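Zuvencombe repair evenings are back

2024-04-29

Good news for anyone with a dead laptop under the bed — the repair evenings at Zuvencombe library are starting up again! I popped in to see Vojtěch Brabec, who ran them until they stopped in November, and he's as cheerful as ever (and still drinking that awful vending machine tea).

There'll be 20 places each time, up from eight, and the doors open at 6. You bring your poorly computer, radio or toaster, and somebody sits down with you and has a go at it. I took my old Grutberg radio last year and came home with it playing, so I'm a bit biased.
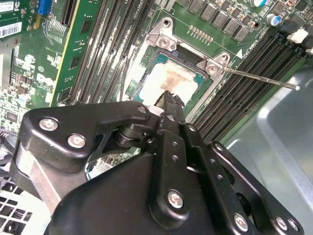 Do you have to pay?

It's free to come along, but new parts cost whatever they cost, and there's a tin by the door if you fancy chipping in £2 for the heating.

Fultier, the hardware shop on Odukoya Street, is lending the soldering irons again, and I'm told there are better lamps this time — I spent most of last year squinting. Put your name down at the library desk, and please bring the charger if your thing has one. I forgot mine twice.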